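Projects > Home Life > Reports > Snack Sorting and Storage

Home | Projects | Reports | People | Contact

Progress Report: Snack Sorting and Storage in Small Homes
Prepared for the Arkenbridge Fund by Wichai Limsakul
December 29, 2019

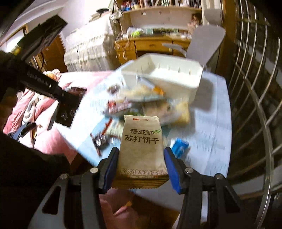
In the first report, from September, I wrote that the households were recruited and the first visits were planned. Now I can report that the visits are finished in eight homes and the notes are typed. We have recorded 1,923 packages in the home lists. Most of them are crackers, small cakes, nuts and dried fruit, in single portions.

What was done in this period

Each household received a plastic basket from us and a short sheet of instructions. They were asked to keep all small snacks in the basket and to put it on the table when they sort. The sorting itself is simple. One packet is taken out, the name and the date are read, and it goes back to the basket or it is laid aside on the tablecloth. We ask that the packet is held upright with the front side to the person, so the name can be read at once. With crackers this goes quickly. With dark or shiny wrappers the people often must turn the packet several times to find the date.

In many of the homes the table stands in the same room as the bed and the desk, and this has more influence than I expected. The table is used for eating, for homework and for folding clothes, so the basket must move away several times in one day. When the basket is too full, the packages come over the rim and lie on the table, and later they are put on the desk or on a shelf with books. One family in Lorberg found a bag of walnuts behind the dictionaries and was very surprised.

Crackers with seeds, for example chia seed soda crackers, were kept in several homes. The parents told us that they buy them as the healthier choice, but the children take first the sweet things, and the crackers stay at the bottom. I would like to look at this more in the next period.

Problems

The baskets ordered from Tresia came 21 days late. For this reason two homes started with their own boxes, and their results should be read separately. I have marked them in the table of the appendix.

The first list form was too long. It had a column for weight, which people left empty. Mrs. Buschmann from our office made a shorter form with five columns and the families are now filling it without help.

One household in Lorberg stopped because they moved to another city. We did not replace them, and they are not included in the eight.

Money

The spending is inside the plan. The printing was cheaper than in the budget, and I ask for permission to use the rest for a second set of baskets, a little lower and wider than the first. A lower basket is easier to look into and the packets do not need to stand in layers.

Next steps

We will visit all homes one more time and compare the new lists with the old ones. The families will also be asked where they would place the basket if they could choose freely. The draft of the guide for parents will be sent to you for comments together with the next report, and the corrected appendix will follow by mail.

This website uses cookies to improve your visit. Accept | Settings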